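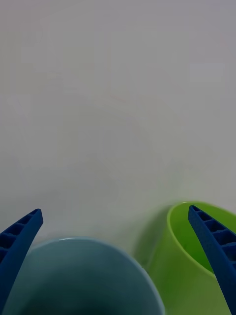
5 min read

1,545 shares

I have ruined exactly one countertop in my life, and it was with a kitchen sponge. Not the soft side, the green side. I was going after a ring of dried tomato sauce in my first apartment, scrubbing away like a maniac, and when the light came in the next morning I could see a dull patch the size of a dinner plate. So when I moved into a place where nearly every surface is white, I decided to learn how to get stains off without taking the finish along with them.

Start with dish soap and warm water. I know, thrilling! But I'd guess most of what lands on a kitchen surface will lift with a drop of soap, a soft cloth and a little patience. Lay the cloth flat over the spot while it's good and wet and walk away. Feed the cat, answer a text. Dried-on oatmeal in particular wants soaking and laughs at elbow grease.

If a reddish smudge is still there after that (beet juice, ketchup, the juice from a bag of frozen cherries, take your pick), move on to baking soda. I mix mine in an old plastic cup, two spoonfuls of soda and just enough water that it holds together like frosting. Pat it on, don't rub, and leave it for 30 minutes. Then wipe it away with a damp cloth and rinse twice, or you'll get that chalky film that shows up as soon as everything dries. Skip this one on anything high gloss. Even baking soda can haze a really shiny finish if you lean on it.

Turmeric is its own animal. I make a lot of dal and I have given up on getting it out in one go. Soap first, then the paste, and then if there's a window nearby I let the sun have a turn. Sunlight does fade turmeric, on cutting boards and dish towels especially. My worst one was a plastic lid that took most of July on the back steps before the yellow was gone.

For ink and marker I use rubbing alcohol on a cotton ball. Dab, turn the cotton to a clean side, dab again. If you keep going with the dirty side you're just painting. Open a window, keep it away from the stove, and try it somewhere hidden first — I took the shine off a painted shelf in the laundry room and I'm still a little sore about it.

A few things I don't do anymore:

Vinegar on stone. My old place in Pandholm had a little marble ledge by the sink and I etched it with a vinegar spray I'd read was good for everything. It isn't good for marble. Lemon juice is out too.

Bleach mixed with anything. Please don't. Bleach and ammonia, bleach and vinegar, bleach and rubbing alcohol, all of those make fumes you do not want in your kitchen. If I use bleach at all it's diluted, in plain water, by itself, with gloves on.

Melamine sponges on a shiny finish. They work because they're very fine sandpaper, more or less. Great on scuffed baseboards, great on the sole of a sneaker, not so great on the counter you have to look at every day.

Now, walls. Flat paint is the hard one, and if yours is flat you have my sympathy. Use a barely damp cloth, the lightest touch you can manage, and work from the outside of the mark toward the middle so it doesn't spread. If you still have the leftover can in the basement, a dab of paint with a small brush will probably look better than scrubbing ever would. Let it dry all the way before you decide it doesn't match! Wet paint always looks wrong to me.

As for cloths, I keep 4 going at a time, all cut from an old cotton T-shirt, and they go in the wash with the towels. No fabric softener, it leaves them slick and they just push the water around. Colored ones can bleed when they're new, so wash those a couple of times before they go anywhere near something white.

Plastic cups get the same treatment as the counter, by the way. For coffee or tea stains down in the bottom I put in a spoonful of baking soda, fill it with hot tap water and leave it until bedtime. The bottle brush gets the corner where the side meets the base.

I still haven't found anything I like for rust rings from shaving cream cans. If you have a trick that's safe on enamel, put it in the comments and I'll try it on the tub.

30 comments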